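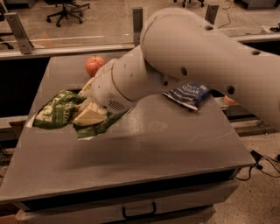
A potato chip bag, a red apple and a smaller bag of salt and vinegar chips on the tabletop.

Product Review: Zoridel Mixed Snack Box, Large
Callham Office of Meeting and Dining Services
June 9, 2021

Scope of this review

The Office reviews packaged food services before they are added to the list of approved suppliers for meetings, training sessions and staff break areas at Callham. This review covers the Zoridel Mixed Snack Box in its large size, supplied to us through the distributor Trinen. Two boxes were ordered at the regular price and put out in the second-floor break area and in the long meeting room next to it. The supplier was told that the order was for review, but did not choose the boxes and did not see this text before it was posted.

The large box is sold as a mix of chips, fresh fruit and cheese or crackers. Departments that order from the approved list have asked for something in this class for a long time. The current option, the Frota Pantry Carton, contains no fresh items, and most of the comments we receive about it concern that point.

Ordering and delivery

Orders are placed through the Trinen website. The form is short. It asks for a delivery address, a contact number and a preferred morning or afternoon window, and it accepts a purchase order number in place of a card. Departments should note that the purchase order field appears only after the account type has been changed from "personal" to "business." Our first attempt was sent back for that reason and had to be entered again.

Both boxes arrived in the morning window. Each came in a single outer carton with a printed list of contents on the inside of the lid. The list matched the contents in the first box. In the second, one kind of cracker had been replaced by another, and a slip noting the change had been placed on top. We would prefer to receive notice of a substitution by email before delivery, particularly where a department has ordered with allergies in mind. Trinen has informed us that email notices are planned for July.

Packing

Fruit is packed in a molded tray at the bottom of the carton, with a sheet of card above it. Bags of chips go on top of the card. The arrangement is sensible for the fruit, which reached us without soft spots in either box. It is less kind to the bags. Several were creased on arrival, and the larger sizes had clearly been folded to fit under the lid. The seals held in every case and the chips inside were no more broken than one would expect from a store shelf.

The practical drawback is that everything above the card must be lifted out before the fruit can be reached. A host who wishes to set out only apples for an early meeting will have to unpack the whole box to do so. A side opening, or simply a deeper carton with the two layers next to each other, would be an improvement.

The chips

The box includes both full-size and small bags. This turned out to be one of its stronger features. Small bags suit a meeting at which each person takes one and sits down again. Full-size bags are better placed in a break area with a bowl beside them, and we advise against leaving one open on a conference table for a whole afternoon.

The flavors lean toward the plain and the sharp. Salt and vinegar was the first to go in the meeting room and was asked for by name at the second session. The potato chips in the larger bags were thick enough to hold up in a bowl. Staff who tried them found them a little saltier than the chips in the Frota carton, though opinion on this was divided.

One minor matter concerns noise. The full-size bags are made of a stiff material and are loud when handled. In a break area this is of no importance. In a meeting room with a shared telephone line it was noticed by those calling in, and we now ask hosts to empty large bags into bowls before a call begins.

The fruit

Apples make up most of the fresh portion. Those we received were red and firm, of medium size, and free of the wax coating that drew complaints about an earlier supplier. They had been rinsed, according to the list inside the lid; the Office nevertheless asks departments to rinse all fruit again before setting it out.

We kept part of the second box in the break area over several days to see how it would last. The apples were still good at the end of that period. The pears, of which there were fewer, should be eaten first.

There is no citrus in the large box and none can be added. Departments that want it will have to order it separately.

Setting out the contents

The box is intended for self-service, and the supplier provides no trays or stands. During the review the contents were placed directly on the tabletop on some occasions and in the Office's own bowls on others. Either is acceptable under the current food service guidelines so long as packaged items remain sealed. Whole fruit should go in a bowl or on a plate. It rolls, for one thing, and staff are more willing to take a piece that has not been resting on a shared surface.

We found that a small table is soon crowded when the entire box is put out at once. Large bags take up more space than their contents would suggest, and fruit placed behind them tends to be overlooked. Moving the apples to the front of the table led to more of them being taken. Hosts may wish to hold back half of the bags and refill the table as needed. This also reduces the number of bags that are opened and left unfinished.

Portions

A large box is advertised as sufficient for a group of 75. In our judgment this is true only for a short event at which each person takes a single item. For a half-day training session with two breaks, a department should plan on one box for every fifty people, and order fruit on the side if the session runs past noon.

The listed energy content of the full-size bags is some 800 calories each. That figure is printed on the sheet inside the lid, and the sheet should be kept with the food while it is on display. Departments taking part in the healthy workplace program must post it.

Waste

The outer carton and the card divider go into regular paper recycling. The fruit tray is also accepted. Chip bags are not accepted by our waste contractor and must go into general trash, as is the case with every product in this class that we have looked at. Hosts should place a lined bin close to the table. When the nearest bin was in the hallway, empty bags were left on the table and had to be cleared before the next group could use the room.

Comparison with the Frota Pantry Carton

The Frota carton remains the better choice for storage. Its contents keep for months, and the carton is a convenient shape for a supply closet. It is also easier to open and to repack. The Zoridel box offers fresh fruit and a wider range of bag sizes, and it was preferred by most of those who commented. It costs more per person — noticeably more for groups of under twenty, where much of a large box will be left over. A medium size is available from the same distributor but was not part of this review.

Departments that order regularly should be aware that Trinen applies free delivery only to orders above a set amount. One large box falls just short of it. Two departments in the same building may combine their orders to reach the amount, provided that a single contact is named for delivery.

Rating and approval status

Delivery: good
Packing: fair
Quality of packaged items: good
Quality of fresh items: very good
Ease of setting out: fair
Value, large groups: good
Value, small groups: poor

The Zoridel Mixed Snack Box, Large, is approved for use at Callham meetings and in staff break areas, subject to two conditions. The list of contents must be checked against the box on arrival by the person hosting the event, and any substitution must be noted on the display sheet. Fresh items must be removed at the end of the fourth day.

Approval applies to orders placed through Trinen only. Departments with an open order for the Frota carton may let it run to its end date or change over at the next renewal. Comments on either product may be sent to the Office using the supplier feedback form, with the order number included.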